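Two arms, one soft bag, and the fingers I wanted to replace

2025-01-31

Since September I have been changing my mind about gripper fingers every few weeks. My friend Danica Mladenović says I should stop buying and start testing, and she is right. So this month I took the long tapered fingers, which came with the arms, and the short padded ones from Rarkum, and I gave both of them the same job: hold a soft green bag with two arms.
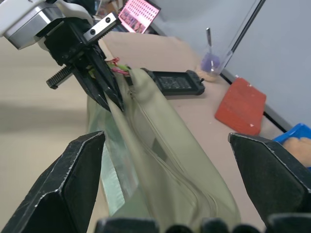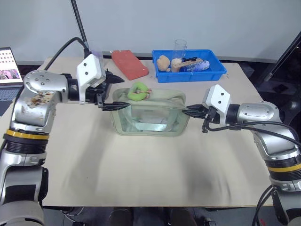
Wrist camera first, then the head camera. The long black fingers are on in both.

I chose the bag because it is difficult in a boring way. A block has sides, and the gripper closes on the sides. A bag has a different shape each time you put it down, so the fingers must find some fold and keep it. With two arms it is more difficult again, as each arm pulls the cloth away from the other one.

I made 194 tries with the long fingers and 129 with the short ones. I wanted equal numbers, but one padded finger lost its rubber and I had to wait for glue.

The long fingers are better at the first touch. The tips are narrow, so they can go into a fold and close there without pushing the whole bag across the table. What I do not like is the hold. When the second arm begins to pull, the cloth turns between the tips, and a heavy corner will slowly slide out. I tried more closing force and it helped a little, but then the tips bend apart at the ends -- you can feel it with your hand if you hold them.

The short fingers are the opposite. They hold very well once they have enough cloth. To get enough cloth they must come down low and wide, and in this position the two wrists are too close to each other. Twice they touched, not hard, and I stopped the program both times.

About the cameras I have less to say. The wrist view is the one I trust for closing, and the head view is the one I trust for deciding where to go. When I removed the wrist view from the controller, the arms went to the correct place and then closed 1 cm too high, again and again. Ilir Milošević had told me this would happen and I did not believe him.

For now the long fingers stay on. I have ordered a thin silicone sleeve from Jumier to put over the tips, and Ilir will lend me his force sensor so that I can write down numbers for the slipping.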